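Storing veg without a larder: what works in my small kitchen

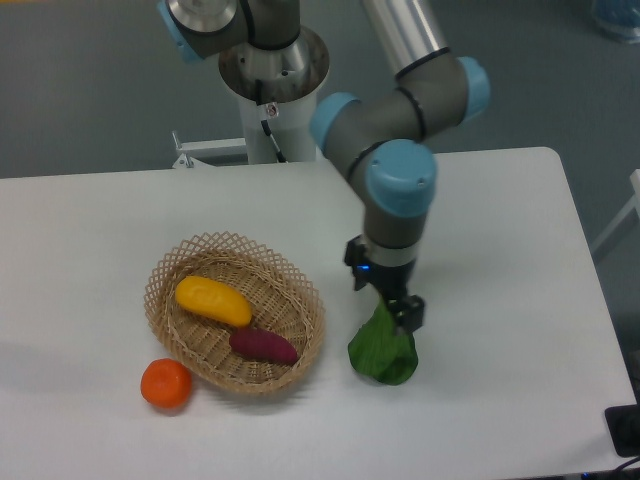

Wicker basket with an open lattice rim, on a white table.

When we moved to Cabello Road I lost my larder, and I sulked about it for a good month. It was a proper cold one with a stone shelf and a door that stuck. The new kitchen has a radiator exactly where you'd want to put the potatoes, so I've had to learn all over again where everything goes.

Potatoes first, as we get through so many. Mine live in a paper sack on the floor of the cupboard under the stairs, top folded over twice and held with a clothes peg. Not in plastic, ever, they sweat and then you find the bad one by smell. I tip the sack out when I get near the bottom and brush out the old earth before the new lot goes in.

Onions want to be dry and well away from the potatoes. I hang mine in an old pair of tights with a knot between each one (yes, like your nan did!) and snip from the bottom up. If you can't face tights in the hall, a net bag on a coat hook is fine.

Sweet potatoes I used to put in the fridge and they went hard in the middle and tasted of very little. Now they sit out in a basket with plenty of gaps in it, away from the cooker, and I try to use them within the week or two. Squash with a good hard skin will sit out much longer, but turn it over now and again and have a feel underneath for soft patches.

Tangerines and lemons are fine out on the side for a few days. Any longer than that and I move them to the bottom drawer of the fridge, where they keep ages. Bananas get their own hook over by the bread bin, they bring everything else on too fast.

Cleaning a wicker basket: take it outside and give it a good bang, then go over it with a dry paintbrush, one of the cheap 2 inch ones. For sticky bits use a cloth wrung out in warm water with a drop of washing-up liquid. Don't soak it. Dry it somewhere airy but not on the radiator, I did that once and the handle split.

Carrots: tops off the minute you get home, then into the fridge wrapped in a clean tea towel. They'll still bend eventually. Half an hour standing in cold water brings them back enough for soup.

Fresh ginger goes in the freezer whole and you grate it straight from frozen, skin and all.

Next time I'll do herbs, and the business of the weeping coriander.

Posted April 2022 in Kitchen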